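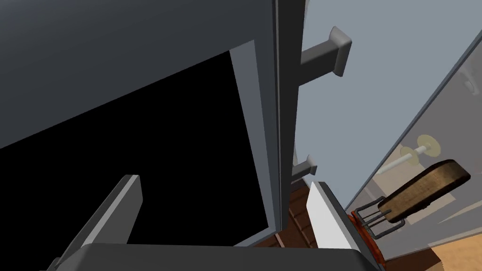
Glucomannan

Glucomannan is a fiber that comes out of the root of the konjac plant, and if you have ever walked down the diet aisle of a drugstore you have probably gone right past a shelf of it. I've been writing up the fibers for this encyclopedia and this one is my favorite of the bunch (psyllium people, I'm sorry). It is sold as capsules, as a fine off-white powder and, in its food form, as those slippery see-through noodles called shirataki.

People take it for weight loss, for constipation, and to bring down cholesterol a little. The evidence for those three is very uneven, and I'll get to each one.

Where it comes from

Konjac grows in the warmer parts of East and Southeast Asia. It sends up a single big divided leaf, and underground it makes a corm, a lumpy brown thing somewhere between a beet and a rock. Now and then it flowers, with a tall dark purple spike that smells like bad meat. The smell stays with the flower, I promise. Nothing in the capsules smells of it.

The corm is sliced, dried and ground into flour. Konjac flour is mostly glucomannan with some ordinary starch mixed in, and the supplement makers clean it up further, often by washing it with alcohol. In Japan the flour has been cooked with a little limewater for centuries to make a firm gray jelly called konnyaku, which goes into stews. I love it. My family says it's like eating an eraser.
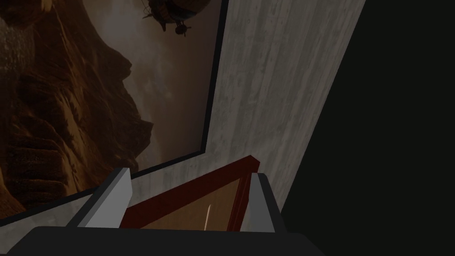
By the Brokitz Health Encyclopedia food and fiber editor | Updated in August | Filed under: Supplements, Digestion

How it works

The short version is that it drinks. Glucomannan soaks up a huge amount of water for its weight and turns into a thick gel, thicker than you get from almost any other fiber you can buy. Stir half a teaspoon of the powder into a glass of water, go answer the door, and when you come back you can more or less stand the spoon up in it!

In the stomach that gel takes up room, and it slows down how fast a meal moves along. Your own enzymes can't break it down. It travels on to the large intestine, where the bacteria get to work on it, and that's where the gas comes from.

The gel also gets hold of some of the bile acids on the way through. The liver makes bile acids out of cholesterol, and when more of them leave the body it has to pull cholesterol out of the blood to replace them. Oats and barley do the same sort of thing.

Does it help with weight?

A bit, maybe. Some trials found that people taking it before meals lost a little more than people on a dummy pill, and others found no difference at all. Most of the trials were small and short, and many had everybody eating less anyway, so it is hard to say how much of the credit belongs to the fiber. Anyone promising you a dress size by the weekend is selling something.

I took it myself for a full 16 weeks one winter. I was less hungry at dinner for the first part of that, and then I think I just got used to it. My pants fit the same. That is one person and proves nothing, but readers always ask, so there it is.

Constipation and cholesterol

Constipation is where I've heard the happiest reports, and it makes sense, as a gel that holds on to water keeps everything softer. You need to be drinking enough or it can go the other way on you. On cholesterol, the studies fairly often show a modest drop in LDL (the one your doctor frowns over). It is no replacement for a prescription, so please don't go quitting your statin on account of a noodle.

Blood sugar after a meal can come out lower too. Good news for a lot of people, but see the part on medicines below.

Forms and amounts

Capsules are the easy way. The Cuypers ones I had were a pain to swallow, and to reach the 4000 milligrams a day on the label I was taking a whole handful, split up over three meals. Labels vary plenty from one maker to another, so go by yours, and start at the low end. Your gut will let you know if you skipped that step.

Powder is cheaper. Putar sells it in a pouch with a scoop that is always buried at the bottom. It clumps the second it touches water, so shake it in a jar with a lid, and drink it right away before it sets up.

Noodles are the fun way! The pack of Puddale shirataki in my fridge says it is 95 percent water, and there is hardly a calorie in it. They come in a liquid that smells faintly of fish. Rinse them for longer than you think you need to, then toss them in a dry hot pan until they squeak, and only after that add sauce. Dry shirataki is sold too and it's chewier.

Side effects and safety

Gas, bloating, a rumbly stomach, loose stools. Those mostly settle down after the first week or 2, if they turn up at all.

The serious risk is choking or blockage. Because the stuff swells, a capsule or tablet that gets stuck in the throat can swell right there. Take it with a full glass of water, sitting up, and never just before lying down for the night. Never swallow the powder dry. Anyone who has trouble swallowing, or who has had a narrowing of the throat or gut, should leave it alone. Small konjac jelly cups, the kind you squeeze and suck out in one go, have choked children and older people, and several countries have banned or restricted them.

It can also get in the way of pills taken by mouth. The usual advice is to take other medicines at least an hour before it or four hours after. If you are on something for diabetes, talk to your doctor first, as your sugar could drop too low. The same goes if you're pregnant or nursing, where there isn't much research to lean on.

Other names

Konjac mannan, konjac fiber, konnyaku powder, and E425 on European food labels (E425 covers konjac gum too, so a label won't always tell you how refined it is).

See also: Beta-glucan, Guar gum, Inulin, Psyllium husk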